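Tapley Shop Notes: Foam Pads and Inserts for Hand-Held Grippers

These notes cover the fingers and linkage on the Kasico pattern hand grippers, the ones we build in pairs at the Tapley shared workshop. They assume you have the arms printed and cleaned up. The wiring notes are on a separate page kept by Haoran Feng.
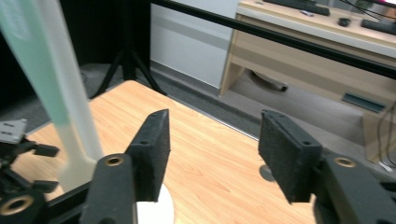
Foam-faced fingers, open and holding nothing. 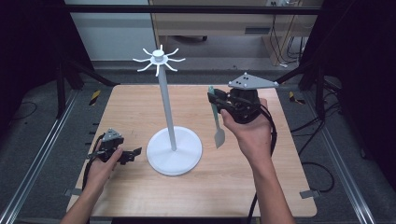
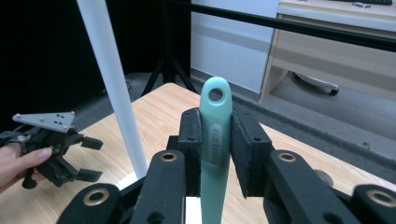 Why does a long handle swing in the fingers when the pads are new?

New foam is springy and the pad faces are seldom parallel on the first try, so the handle is held along one edge and turns on it. Loosen the two pad screws, close the fingers on a flat steel ruler, and tighten the screws while the ruler is still in there. Do this before you add any more foam.

Cutting the foam

Use a fresh blade and a metal straightedge. Scissors pinch the foam and leave a slanted edge. Cut each pad 2 mm over size on all sides, stick it down, and trim it flush after the glue has set. Leave it overnight if you can. Czesław Zalewska uses contact cement and has had no pads lift since November. Double-sided tape works for a day of testing, but it creeps after that and leaves a mess on the plastic.

Don't put glue near the small screw holes. If some gets in, run the screw through once while the glue is soft and wipe it off.

Setting brass inserts

Set the soldering iron low and let it come up to heat fully. Rest the insert on the hole, put the tip in, and let the weight of the iron do most of the pushing. Stop just before the insert is flush, then press it the rest of the way with a flat piece of scrap aluminum and hold it for 20 seconds. If you push it all the way with the iron, plastic comes up through the threads and you will be chasing it with a tap.

An insert that went in crooked can be warmed up and straightened once. After the second time, print a new arm. We have a bag of failed arms in the Fumen cabinet, bottom drawer, and they are good for practice.

Pivots

Tighten each pivot screw until the arm stops moving, then back it off a little. The finger should drop open under its own weight when you tip the gripper. If it stays put, look for a burr inside the hole before you reach for grease. Qianru Xu cleans hers with a drill bit turned by hand.

Cables

Leave slack at the wrist. Hold the gripper at arm's length, turn it both ways as far as your hand goes, and tie the cable down only after that. Check the plug end too.

Things to practice on

Kitchen tools are cheap and awkward in useful ways. Start with something that has a flat plastic handle, then go on to whisks and round wooden spoons, which roll. Give each tool 30 pickups before you change anything on the pads, or you won't know which change helped. Wash off cooking oil first. It soaks into the foam and doesn't come out.

Spare foam is on the shelf by the back door, sheet number 161 on the stock list. Write down what you take.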